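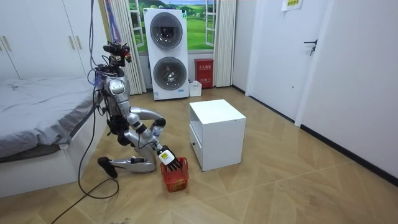
Working at Floor Level: Gallery of the Ukura Low-Reach Study

The Ukura Laboratory at Pornimby studies how humanoid robots can carry out ordinary household work in rooms arranged for people. This gallery accompanies the laboratory's study of low reaching, a group of tasks in which the hands must work at or near the floor while the rest of the body remains balanced. Tidying a bedroom floor was selected as the main task. It is familiar to every household, and it places demands on the legs and trunk that work at a table does not.

Most published work on household manipulation begins with the robot already in position in front of a surface. The Ukura study treats the approach, the descent and the return to standing as parts of the task. A robot that can grasp an item on the floor only after an operator has placed it in a kneeling posture has limited use in a home, and the laboratory's scoring reflects this view.

In the opening photograph the robot is kneeling beside the bed with one hand on the rim of the red basket. The other arm is bent, with the hand held near the middle of the torso.

The Postma Method

Episodes in the study are divided according to posture. Under this approach, known within the laboratory as the Postma method, each episode is marked at the points where the support of the body changes: from two feet to a kneeling stance, between kneeling stances, and back again. Hand events such as contact, grasp and release are marked on a separate track. The two tracks are reviewed side by side, and neither is adjusted to fit the other.

The separation matters during training. Earlier models at the laboratory were given whole episodes without posture marks, and they tended to begin a reach before the descent was complete. The hand would arrive above the object while the torso was still moving, and the grasp was then attempted from a position that changed from moment to moment. With posture marks in place, the model receives a clear signal that a stance has been reached and held.

Recorded motion is processed in Killatix, the laboratory's software for aligning joint readings with video. Killatix places both tracks on a common clock and flags any episode in which the readings and the images disagree. Flagged episodes are examined by hand before they are admitted to the training set. Episodes that cannot be reconciled are set aside -- they remain in the archive, but they take no part in the reported results.

Two Hands, Two Jobs

Floor work often requires the hands to do different things at the same time. One hand holds or moves a container while the other deals with an item some distance away. In the study these are called the holding hand and the working hand, and the roles may be exchanged within an episode.

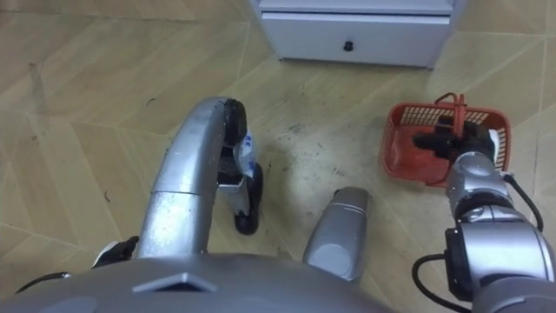
The holding hand was at first treated as passive. Review of the early recordings showed that this was a mistake. Small movements of the container affect how far the working hand must travel, and a light plastic container slides easily when it is touched off center. The current model therefore predicts both hands together and is scored on the final position of the container as well as on the placement of the item.

The view from the head also presents difficulties when the robot is low. The forearms occupy a large part of the image, and the torso can cover the area closest to the knees. The model was trained with both head and room views, but it was tested with the head view alone, as no fixed camera can be assumed in a private home.

Results to Date

The study comprises 400 recorded episodes, of which 50 were withheld from training and used only for evaluation. Of the full set, 167 include at least one exchange of roles between the hands. These proved to be the most instructive episodes in the collection, and also the slowest to annotate.

Models trained with posture marks began fewer reaches during descent than models trained without them. They were also more consistent in their choice of kneeling position relative to the container. The improvement was smaller for items lying close to furniture. In such cases the model often selected a sound stance for the reach and an awkward one for the return, and several evaluation runs were stopped by the operator while the robot was rising.

Grasping of thin or soft items from the floor remains unreliable. The laboratory attributes part of this to the shape of the fingers and part to the limited number of such items in the recordings. The posture method does not address either matter, and no claim is made for it in that respect.

The Return to Standing

A stable upright posture is required at the beginning and at the end of every scored episode. An episode in which every item is placed correctly is still counted as incomplete if the robot does not regain its footing and hold it. This rule lowered the reported scores when it was introduced, and it has been kept without change. 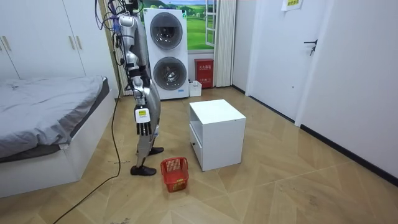
The robot upright between the bed and the white cabinet, with the red basket on the floor near its forward foot.

Standing positions are compared across episodes to determine whether the choice of stance drifts over a session. Some drift was found in the first group of recordings. The starting position is now checked against the furniture before each episode, and the cabinet and bed are returned to their listed positions whenever they have been moved.

Further Work

The next stage of the study will extend the posture marks to squatting and to one-handed support on furniture. A second room layout is in preparation, with less open floor between the bed and the cabinet. Annotation guidelines for the Postma method are under revision, and the new edition will include a fuller treatment of partial kneeling -- a stance on which reviewers have often disagreed.

Photographs on this page may be reproduced for teaching and other noncommercial purposes with credit to the Ukura Laboratory, Pornimby.

Page last updated April 12, 2020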